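**Kustville guest house swaps fixed bedding for layered sets**

9 February 2020

The Giannakopoulos guest house in Kustville has replaced the bedding in all 10 of its rooms, moving from a single heavy comforter per bed to a layered set. Each bed now carries a quilted down duvet and a printed quilt cover with a matching pillowcase. The work was completed over 3 days while the building was closed for boiler maintenance.

Prodromos Vasilakis, who manages the house, said the old comforters had become hard to launder. They exceeded the drum capacity of the two washers in the basement and had to be sent out to Arnerthorpe, with a turnaround of 8 days in the busy season. The new duvets fit the machines on site. Drying is done on low heat in two cycles, with the duvet turned between them so that the filling does not settle at one end.

The duvets are stitched in parallel channels, a pattern that limits how far the down can move. Channel stitching is simpler to repair than box stitching, but filling can still travel along the length of each channel. Housekeeping staff have been told to shake each duvet from both short ends before it goes back on the bed, then lay it flat by hand. Any channel that feels thin over a length greater than a hand's width is to be reported and the duvet taken out of use.

Lutfa Liyanage, head of housekeeping, wrote the new room procedure. The fitted sheet goes on first and is pulled tight at the corners. The duvet follows, and its overhang is evened out on both sides. Pillows are set against the head of the bed last. Spare pillowcases are kept on the shelves beside the bed in rooms that have them, and in the hall closet on each floor for the remaining rooms.

"The print is busy, and small marks are easy to miss," Liyanage said. "We check the covers at the window before they go back on."

The covers and pillowcases were bought from Mindent, a linen supplier, in one order that also included 600 replacement buttons and a stock of sheets. Two prints were chosen – a plain stripe for the ground floor and a branch and flower design for the rooms upstairs. Guests who prefer a lighter bed may ask for the duvet to be removed, and a cotton blanket will be supplied in its place.

The old comforters have been sorted. Those in good condition went to a shelter in Arnerthorpe, and the rest were cut down for use as padding in the furniture store. Vasilakis said the new sets will be inspected in July, when the house will decide whether to order a second duvet for each room. Room rates are unchanged.
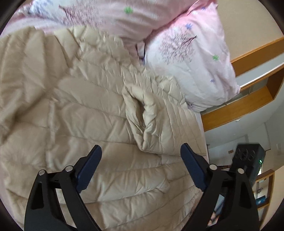 Quilted duvet and branch-print bedding at the Giannakopoulos guest house, Kustville.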